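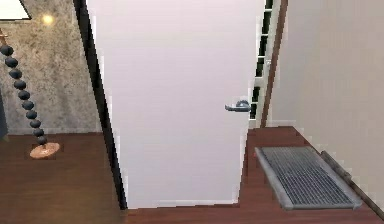 Search products, manuals, order numbers Go

Onura Door Set with Rule Book
Item 3181
By Takbridge

Doors are my favorite subject and I'm going to try not to go on too long (I will go on too long). I'm Deisy Paucar, I wrote most of the rule book that ships with this set, and I've spent more of my working life than I'd like to admit watching simulated robots walk into simulated doors.

The Onura Door Set is a pack of 814 rendered home scenes, each built around a door a mobile robot might have to deal with, plus a written set of rules for how the robot should behave at that door. You load the scenes in your simulator, run your robot through them, and score it against the rules. The scoring scripts are included. So is the rule book, as a file and as a printed copy, which I fought for because I like to write in margins!

Who buys it? Mostly small teams building a home robot who have a pretty good arm, a pretty good base, and no agreed way of saying what "good at doors" means. If you've sat in a meeting where one person says the robot opened the door and another says yes, but look at what it did to the lamp, you're the customer.

What you get

814 scenes, all with a door that can be opened, locked or jammed from the settings file
The rule book, 22 rules, with a scoring sheet for each
Scoring scripts and a log viewer
Nina, our stand-in robot, so you can try everything before your own model is ready
A year of updates

Nina is a plain wheeled base with one arm. She isn't pretty and she isn't fast, and she fails the harder rules on purpose in a couple of the demo runs so you can see what a fail looks like in the log viewer. Please don't write to tell us Nina is broken. (Do write if she falls through the floor. That one was real, and Katherine fixed it in April.)

How the rules work

Every rule has a number, one sentence of plain text, a pass mark and a note. The sentence is what counts. If the script and the sentence ever disagree, go with the sentence and tell us about the script.

I won't print all of them on a product page, but these are the ones people ask about before they buy.

Rule 2. Stop and look before you enter the swing area. The robot has to pause outside the space the door could sweep through, on its own side, and it has to do this whether or not it "knows" which way the door opens. We had a lot of pushback on this. Teams with a map feel they've earned the right to skip it. They haven't — maps get old, and people rehang doors.

Rule 4. No guessing the swing from the handle alone. A lever gives you a fair hint about which side opens, and gives you nothing on push or pull. The robot may try a gentle push, then a gentle pull, within the force limit you set for your own machine. It may not commit its base to either one until the door has moved.

Rule 5. Press the lever all the way, then move the door. Sounds silly, right? You'd be amazed how many grasp planners start hauling as soon as the fingers close. In a real house that's how handles work loose over a year.

Rule 7. Treat glass near a door as glass. Plenty of our scenes have a sidelight or a glazed panel beside the door, some of them very dark, and depth sensors can get strange ideas about those. The arm keeps its distance and the robot never uses the glass or its trim to brace against.

Rule 9. Floor objects are part of the door. Mats, grates, thresholds, shoes, a cable. If it's on the floor in the approach area it has to be on the robot's list before the base moves in. Crossing a mat is allowed if your robot is rated for it by you, in writing, and the log says so. Shoving a mat along with a wheel is a fail even if the door gets opened beautifully.

Rule 12. Standing things get a margin. Floor lamps, plant stands, umbrella holders. The default margin is in the settings file and you can make it larger. You can't make it smaller and still call the run an Onura run.

Rule 15. Ask before opening a door to the outside. The robot needs a clear yes from a person, each time, and a yes from earlier in the day doesn't carry over. I'd put this one first if the numbering were up to me, but the numbering follows the order of the task and Katherine likes it that way.

Rule 18. Let go if somebody else takes the handle. Straight away, and back off the way you came.

Rule 22. Leave the door as you found it, unless told otherwise.

A word about Semwood

Semwood is the scene most people open first, and it's still the one I use when I'm showing the set to someone new. It looks so easy. There's a flat white door, shut, with a gray metal lever on the right and a narrow glass sidelight next to it. Polished reddish-brown floor. Then you notice the metal grate mat lying at an angle by the wall on the right, and over on the other side a floor lamp with a stem like a string of big dark beads, leaning, on a round copper-colored base. The bit of floor straight in front of the door is bare, so a planner that only thinks about the handle sees a clear run.

And that's the fun of it! A robot that swings wide to line up its arm can get itself a wheel on the mat, and one that gives the mat lots of room can drift toward the lamp. The shiny floor throws back some light as well, and that's worth watching if your robot finds obstacles from color images. I've seen careful planners do worse in Semwood than in scenes stuffed with furniture. My pet theory is that clutter makes them slow down.

Run it with the default settings first, then with the door locked. A locked door is where you find out what your robot does with a "no." Under Rule 6 it gets its gentle tries, then it stops, backs out of the swing area and reports. Leaning on the handle forever is a fail. So is reporting "door opened."

How many runs

We ask for 50 runs per scene you report on, with the start position shuffled by the script. If you only have time for a handful of scenes, do those properly and say which ones you picked. I'd much sooner read an honest short report than a long one where each door was tried once. Keep the failed runs in. The log viewer has a filter for them and it's the most useful button in the whole package.

One more habit I'd push on anyone: write down the software version, the settings file and the name of the person who started the run. Katherine Agudelo checks the reports customers send in for review, and the first thing she does is look for those. If they're missing she sends it back, very politely.

What it doesn't cover

This is a practice and scoring tool. Passing every rule in simulation doesn't make a robot safe in a house, and it doesn't replace whatever safety standards or legal rules apply to your machine where you sell it. Friction and springs in a rendered door are our best guess. A real door that has swollen a bit in summer will surprise you. We suggest going back to a real door, with a person on the stop button, after every major change to your grasp code.

Also not covered: sliding doors, revolving doors, elevators, car doors, cat flaps. People do ask about cat flaps.

Questions I get a lot

Can I use my own robot model? Yes, please do. There's a page in the manual on fitting one, and it takes most people an afternoon, longer if your gripper has an unusual number of joints.

Can I change the scenes? You can move things, add things and turn lights down. Save it under a new name and don't report it as the stock scene. Moving the lamp out of Semwood and then sending us your Semwood scores has been tried.

Do I have to share results? No. Your logs stay with you unless you send them in for review, and the review is optional.

Can we quote the rules in our own safety paperwork? You can, with the rule number and the edition. Please quote the whole sentence — the second half of Rule 4 has a habit of going missing.

Is there a smaller version? Not right now. I'd like a starter pack with a few lever doors and a shorter sheet, and I keep bringing it up.

Ordering

Order under item 3181. One license covers one team, and that includes interns and the person from the other building who drops by to see Nina. Schools should write to us before ordering, as the price is different. You'll get the download link by email and the printed rule book follows in the mail.

If you already own an earlier edition, check the change list before you update. Rule 9 got stricter about mats and your old scores may drop a little. Keep the old logs and mark them with the edition they were run under.

Contact Takbridge | Shipping and returns | © Takbridge. All rights reserved. | Back to top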